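Home Sites Kitchens Checklists Forms Contacts

Small appliance check, shared kitchen, second floor
Hashemi building, July round
Checked by: Touran Ghaffari
Comments read by: Chelsea Heywood

Mark each line OK, FIX or N/A. Write a comment for every FIX. Leave the sheet in the folder by the door when done.

1. Worktops and outlets
Worktops clean and dry near outlets: OK
Outlet covers whole, no scorch marks: OK
No extension cords or power strips on the worktop: FIX
Comment: Power strip behind the kettle again. Unplugged and handed to Pouran Tabrizi. The kettle reaches the wall outlet without it.

2. Kettle
Lid closes, auto shutoff works: OK
Scale: FIX
Comment: Descale before the next round. Two sachets left in the drawer.

3. Toaster
The two-slot toaster stays on the open part of the white tabletop. Nothing goes over it, including the paper towel holder, which was moved last month and should stay where it is now. Unplug it and let it cool before starting on the lines below.

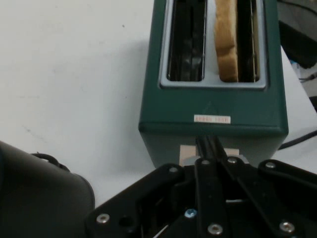 Cord and plug free of cuts, no loose pins: OK
Lever goes down smoothly and stays down when plugged in: OK
Lever releases on cancel: OK
Pops up by itself on setting 2: OK, both slots tried
Guide wires straight, none touching the elements: OK
Crumb tray in place and emptied: FIX
Comment: Tray was full. Emptied and wiped at 8 in the morning, dry when it went back in. Please do this weekly. A full tray is what set off the alarm in the Edavus kitchen.
Inspection sticker present: OK
Comment: Print is very small. Tülin Akbulut has asked Cidico for the larger ones.

Reminder for users: no buttered bread, no foil, no knives or forks in the slots. If a slice gets stuck, pull the plug first, wait, then lift it out with the wooden tongs from the top drawer.

4. Microwave
Door seal clean and closes flush: OK
Turntable seated: OK
Vent clear: FIX
Comment: Stack of trays pushed up against the vent side. Moved to the lower shelf.

5. Fire items
Blanket on hook, pull tabs hanging free: OK
Extinguisher gauge in green: OK
Path to the door clear: OK

Open items carried over
Drawer label for the tongs, still missing (Fereshteh Najafi)
Descaling, see line 2
Weekly crumb tray sign-off sheet, to be taped inside the cupboard door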